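Rendale Linen Reuse - progress report no. 4
12 April 2024 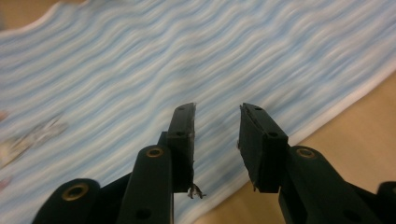

Blue and white wavy stripe, large piece.

Quick one this time, full figures come with the year end return.

Sorting. Started in November, still going. 2054 pieces through the Rendale room so far, mostly sheets, curtains, tablecloths, a lot of odd lengths. Stripes and plains go on the left shelving, florals on the right, anything over single bed size gets folded in quarters and stacked flat. The large pieces are slow. Two people to fold, and the long table from Skiltmont only just takes a double.

Spent so far: shelving, labels, thread, second iron. Table was free, we paid the van. Still inside budget on all lines exept transport, which is over by £86 - two extra runs to Isumley when the first load wouldn't fit. Would like to move that across from the printing line if you agree. Need a yes in writing please.

Going out. Isumley have had 100 bundles, plain cottons first as they asked. They want more tablecloths and fewer curtains. Skiltmont have asked for stripes for cushion covers, wavy or straight, any colour, so those are being held back in one pile until they send sizes.

Cáceres exchange - no change. Parcel of offcuts went, recieved their list back, mostly asking for blues. Should be able to fill most of it from the stripes if Skiltmont don't take the lot.

Problems. Labels come off the heavier cloth, trying sewn tags instead. Damp in the corner by the back door, shelving pulled forward, landlord told twice. Folding sessions short of hands in the mornings, evenings fine.

Next: finish the large pieces, sizes from Skiltmont, second bundle list for Isumley, price for tags. Receipts to follow by post, the scanner is playing up.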